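The Gidine Gallery
Words: Yayra Dramani

Home | Rules | Gallery | Lost pieces

Gidine is a game about putting blocks on a board and then regretting where you put them. It takes two players, an evening, and a table that doesn't wobble, and of those the table has always been the hardest to find. We play in the back room at Tanner, which has one good table and a selection of others, and we have been at it long enough to have opinions on all of them.

The gallery started because new players kept asking what a game looks like. Telling them didn't work. "You have a big white board and some green blocks," we would say, and they would nod politely and go off to play cards with somebody else. So now there is a gallery. It gets changed when one of us remembers, and the old pictures come down when the new one goes up, as the site came with a small amount of space and we filled most of it with an argument over the scoring.

A few notes first, for anyone arriving cold.

The board

Large, white, flat and rectangular. It has no squares on it, no numbers and no helpful arrows. You are supposed to judge distance by eye, a rule that has ended more friendly evenings than any other. The rulebook says the board should sit square to the table. The rulebook was written by somebody with a bigger table. Ours goes down at whatever slant leaves room for elbows and a teapot, and once a block has been placed you may not straighten it, however much it bothers you. It bothers Philomena Kyei a great deal.

It also shows every fingerprint. Wipe it before play with a dry cloth, and please, not with your sleeve, especially if you have been at the crisps.

The blocks

Dark green, with a dull finish, and cut to different sizes. The squat ones we call loaves. The narrow ones that stand up are posts, and the wide ones are wardrobes, on account of what it feels like to shift one once it is in the wrong place. None of these names are in the rules. The rules call them minor, upright and major, and you will hear those words from Philomena when she is winning.

Some of the blocks carry a little colour on a side face, and the colour matters a good deal less than beginners think. Red scores 5 if your opponent can't see it from their chair. Yellow scores 2, or nothing if it has been turned towards the window, a clause that makes more sense in a room with a window. Plain faces score nothing at all and are very restful.

If a colour has gone faint, it still counts. We had this out in the spring and I am not having it out again.

The row

Most of the game comes down to the row. Put your blocks in a line across the board and you may claim it, provided the gaps are fair. What makes a gap fair is covered over four pages of the rulebook, none of which agree with the diagram. The Tanner habit is to look at the row, look at each other, and carry on.

A short row is safe and dull. A long row can bring in 30 in one go, and will fall to pieces the moment anybody reaches across it for a biscuit. The opening known as the Orkska is a short row with one block of each shape, loaf to the left, then a post, then a wardrobe. It is solid, slow and slightly smug, a bit like starting a meal with soup. I have played it for years and I don't apologise. Philomena says that it wastes the wardrobe. She may be right, but she also says that about having the wardrobe anywhere else.

The usual reply is to set a post across the near corner and wait. The usual reply to that is to put the kettle on.

The light

New players ask about the light. It is low because the old rules gave extra for shadows, and although that part was dropped, the taste for gloom stayed behind. You do get used to it. A green block on a white board is easy enough to find in the dark, and the same can't be said for your glasses. If you prefer to play with everything switched on, Philomena's kitchen is open to you, along with her views on your opening.

Scoring

First to 200 wins. It used to be first to whoever had to catch the last bus, and plenty of us feel that was the better game.

Borrowing the set

You may borrow it. Bring back all of it, including the pieces you don't think are part of it. A post came home last winter in a bag of clothes pegs and another spent several weeks propping open a door, where I'm told it was very good. If you find a dark green block in the house and can't account for it, put it through the letterbox at Tanner and we will say no more. The lost pieces page has the sizes.

Now in the gallery

One picture up at present, and it is the Orkska, so those of you who wrote in to say that the gallery shows favouritism may consider yourselves proved right.
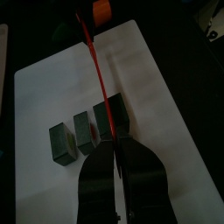

Nosia, December

The Orkska, with the board at its customary slant. The loaf is slightly crooked and has a dull bit of yellow on its side; the post next to it is showing a small patch of red; the wardrobe is on the right, being wasted.

Shadows all going the same way, down and to the left, and under the old rules they would have been worth having. Philomena has asked me to record that she would have straightened the loaf. She has asked me twice.

Corrections to the usual address. Scoring queries to somebody else.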